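News from the Telville Robotics Club
by Vasilică Vlad

Well, we made it to June, and I still have tape stuck to my sleeve from the last session! If you've been following along, you know the manipulation group has spent the spring on one job: pick up a thing, put it in the tray, leave everything else where it was. It sounds so easy when I write it down. Rigid stuff we had more or less sorted by spring break (blocks, cups, the usual), so we moved on to the floppy and crinkly things, and that's where the fun started. 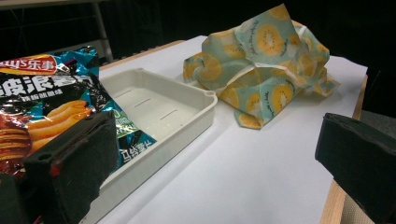
Kinsella, our practice software, wants lots and lots of demonstrations done by hand before it learns anything useful. We've got 223 now, and I threw out almost 40 more that were my own fault, mostly from rushing. My advice if you're taking a turn: slow down on the approach, then slow down again. A chip bag slides away if you come at it too fast, and all that shiny foil does strange things to the depth estimate. I spent a whole evening convinced I had broken the code (I hadn't, it was glare).

We've been arguing about where to grab a food wrap, too. One camp says go for a corner, the other says pinch the highest fold and lift straight up. I'm a highest fold person and I will not be moved, but the corner people had a pretty good night last time, so I'm keeping quiet until we have more runs.
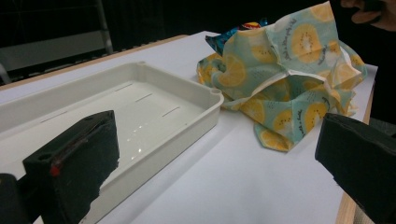

Please, please remember to change the starting layout between runs! Turn the tray, shift the wrap, swap sides. When we leave things in the same spot the model just memorizes the spot, and then it falls apart the moment somebody bumps the table. Ask me how I know.

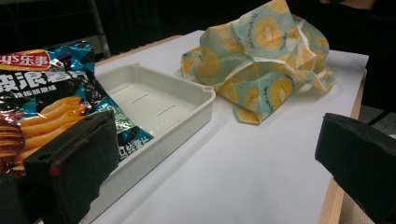 The Binton meet is on June 15, 2024, and we have 2 entries in the soft objects round. Every team gets 50 attempts, with a short break in the middle, and you can't touch the code once you've started. I still need one more person to keep score and somebody with a car big enough for the table. Send me a note if that's you, and bring a sweater!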